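Interlocking toy bricks

I keep this page as part of my little home-made encyclopedia of playthings, so forgive the chatty tone.
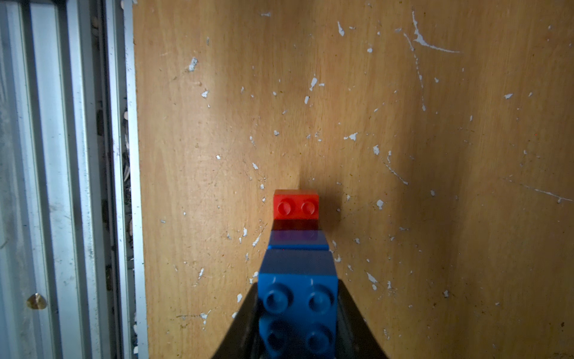
Meenakshi Gautam wrote in to say that the entry used to skip over why old bricks go slack, and that her childhood set now slides apart if you so much as sneeze near it. Fair point! I've put a bit in further down.

The basic idea is very simple. Studs on top of one brick push into the hollow underside of the next, and the tight fit holds them together. What people in the trade call "clutch" is just how hard they grip. Too little and your castle falls over, too much and a small child ends up using their teeth (I did, and I have the chipped tooth to show for it).

History

Toy bricks that simply sat on top of each other were around long before the locking sort. Rubber ones with studs were sold in the 1930s, and plastic took over after the war, when moulding got cheap. I grew up in Darninham, where the toy shop sold a local make called Citent out of a big bin by the till, and you paid by the scoop. The Citent catalogue I still have lists 993 parts, and I'd say half of them are roof tiles.

How they're made

Plastic grains are melted, squeezed into a steel mould, cooled and popped out. Most good bricks are made of ABS, a tough plastic that keeps its shape and takes a nice shine. The moulds are the dear part, and a worn one gives you bricks that don't quite match their neighbours.

Why they go slack

This is the bit for Meenakshi. Every push and pull rubs away a tiny amount of plastic, and bricks left joined for years can slowly ease into a looser shape. Heat is worse. I once put a whole bag through a hot dishwasher and I'm still cross about it. Lukewarm water and a drop of washing-up liquid will do the job.

Collecting

Ningsih Ong runs a swap table at Darninham on the first Friday of the month, and it's where I got my Padilla windows (the ones with shutters, very hard to find with both hinges). Bring a tub with a lid.

See also: Wooden blocks; Construction sets; Marble runs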